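Play kitchen sets: cleaning, storage and the ketchup question
Forum > Toys and playroom > Care and repair

sakal_17
Sorting out a mixed set: plates, cups, a colander, a pan, toy fruit and one felt ketchup bottle. Everything hard goes in a washing-up bowl with mild soap. The felt bottle is the problem. The label is stitched on as a patch and the lettering is embroidered, black and red on white. Can it go in the machine at 30?

plodau
No. Felt shrinks at a different rate from the backing of a patch and you get a pucker all the way round. Surface clean only.

Rurkumel
Depends on the felt. Acrylic will take a cool wash in a mesh bag. Wool will not. Does it have a care tag?

sakal_17
No tag. Photos below, table first, label last. 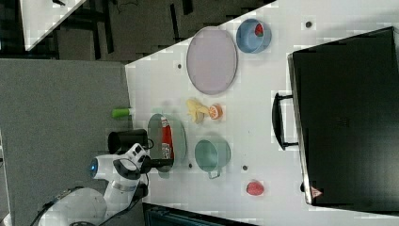
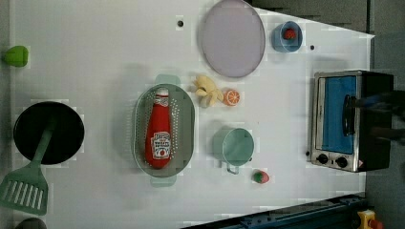
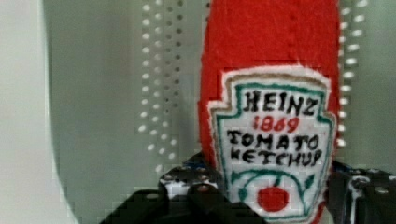
Replies to the photos

Rurkumel
The white specks along the outline are lint. Use a lint roller before any water goes near it, otherwise you press them in. The edge of the patch is slightly fuzzy where it meets the red, so I withdraw the mesh bag.

plodau
As I said. Damp cloth, cold water, blot from the edge inwards. Test the red on a hidden bit first – if the cloth comes away pink, stop. White base fabric next to saturated red is asking for a bleed.

momcombe558
Disagree with both. I washed a stuffed felt tomato by hand in June, fully immersed, and it was fine. Drying took two days on a rack.

plodau
A tomato has no white patch on it.

Ivana Fuentealba
Separate point. I would not store felt in the colander. It picks up grit from the perforations. Mine has a drawstring bag of its own and the strawberries live in the small blue bowl.

momcombe558
Grit from a toy colander? Rinse the colander.

sakal_17
Going with the lint roller and a cold cloth. Will test the red on the base.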